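Wevenitz swap shelf is moving to the old ticket office in June

Good news for everyone who has been asking me at the bus stop: the swap shelf has a new home! It's going into the old ticket office on Gindanen Street, the one with the green door that sticks, and the doors open at 9 in the morning on the first day of June.

If you've only moved here lately, the swap shelf is where you bring the kitchen things you don't use and take home the ones you do. No money, no tickets, no signing up. For four years it's lived in the hallway behind the Mondal bakery, and I love that hallway (the smell alone!), but you can't get a stroller past the baking sheets and last winter we had people lined up out into the sleet holding soup pots.

I stopped by the ticket office last week to have a nosy look. It's bigger than I remembered. The counter is still there, and so is the little window with the brass grille that I used to stand on tiptoe to reach when my grandmother bought our train tickets to the coast. The shelves go along the back wall, and there's a side room for the big stuff - roasting pans, stockpots, that one fondue set that has been through at least three households on my street, mine included.

Khải Mạc has been running the shelf from the start, and he told me the town is letting them have the place for 30 a month, heat included. The rent is covered through next spring by the cake sale, which brought in 500. I bought far too much of the poppy seed cake and regret nothing.

He also keeps a notebook of what comes and goes. Last year 200 people dropped something off and 156 took something home, which sounds like a shelf that's getting fuller, and it is. Mugs are the trouble. Please, no more mugs until fall! What they're short of is baking tins, decent knives (wrapped in a towel, please), and lids. If you have a lid with no pot, bring it, because somebody in Wevenitz has a pot with no lid and has been using a dinner plate.

Small bowls and cups go fastest of all, especially anything a kid can carry to the table without drama.
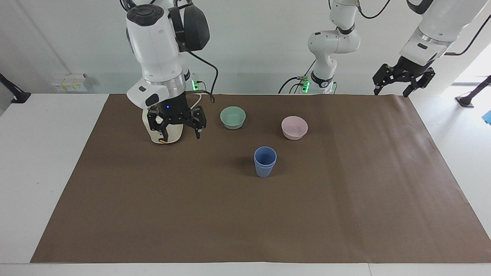 My sister furnished most of her first kitchen from the shelf, and she still has a gravy boat she uses for pancake batter. I came away with a colander two summers ago and gave my own one to a neighbor whose dog had chewed the handle off hers, so that worked out nicely for all of us except the dog.

A few practical things. The ticket office will be open from 9 until noon and again from 4 to 6. Parking is tight, so if you're bringing boxes, pull in behind the Fladik hardware store and use the footpath. Electrical items still aren't accepted, and that includes the toaster you're sure is fine. Anything chipped goes in the crate by the door, where the mosaic class picks it over.

The bakery hallway stays open until the end of May, and Khải could use a hand with the carrying on the last afternoon. Bring gloves if you have them. I'll be there with my car, which fits more than it looks like it should, and there's coffee at the bakery afterward.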